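Grondel Club Arm Kit
For school robotics clubs and student teams
By Plement

The Grondel is the arm we wished we'd had when we were running our own after-school club! It gives students something real to program from the first Thursday meeting: reach for a cup, close the gripper, carry it, set it down. Simple to say, and wonderfully tricky to get right.

What comes with it
Arm, gripper and cables
Lesson book with 11 table tasks
Practice software (saves up to 1,000 runs per team)
Access to the Jornedel challenge, open each September

Most clubs begin with the cup task and then move on to bowls and flatware, which ask for much more careful finger placement. Any steady table will do, folding ones included. 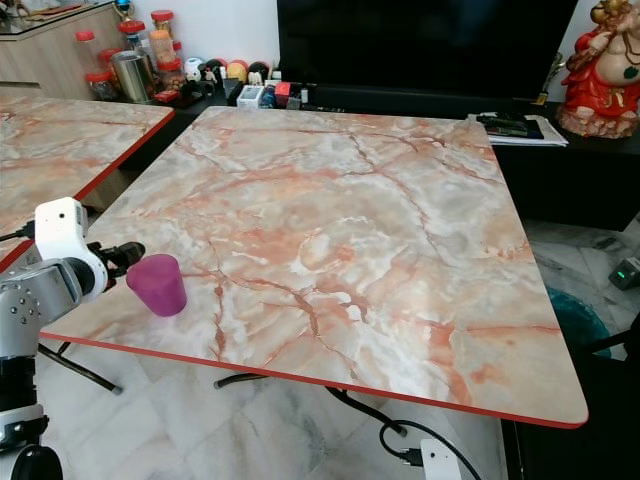
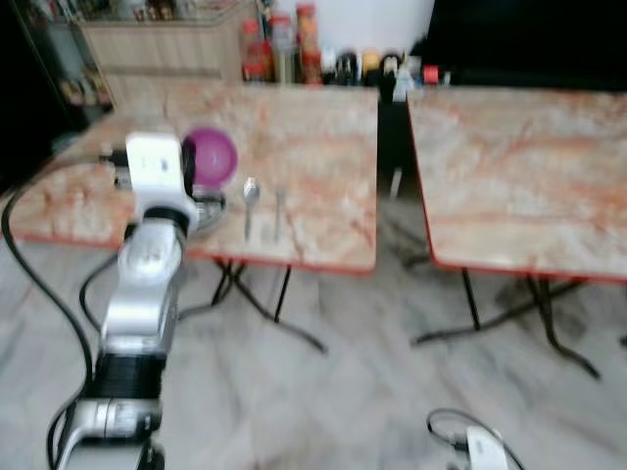

Table tasks with cups, a bowl and metal utensils

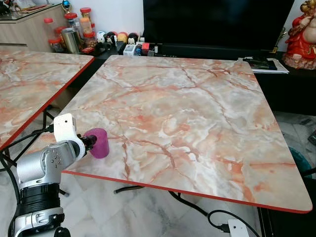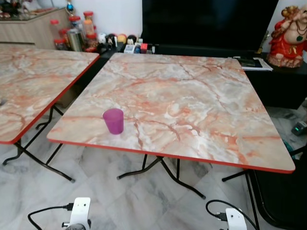 Lindqvist writes that the cup lesson took their club three meetings instead of one, mostly because the students kept wanting to redo the approach angle, and that they'd love a blank page after each task for writing down what they changed. We liked that so much that the new lesson book has them (two pages for the bowl task, which needs it).

Teams score each task out of 80, and they can repeat a task as often as they like before sending in a score. Older students can skip the block editor and write their own code from lesson four on.

Club kit: $294 per team
Spare gripper fingers sold in pairs
Lesson book also sold separately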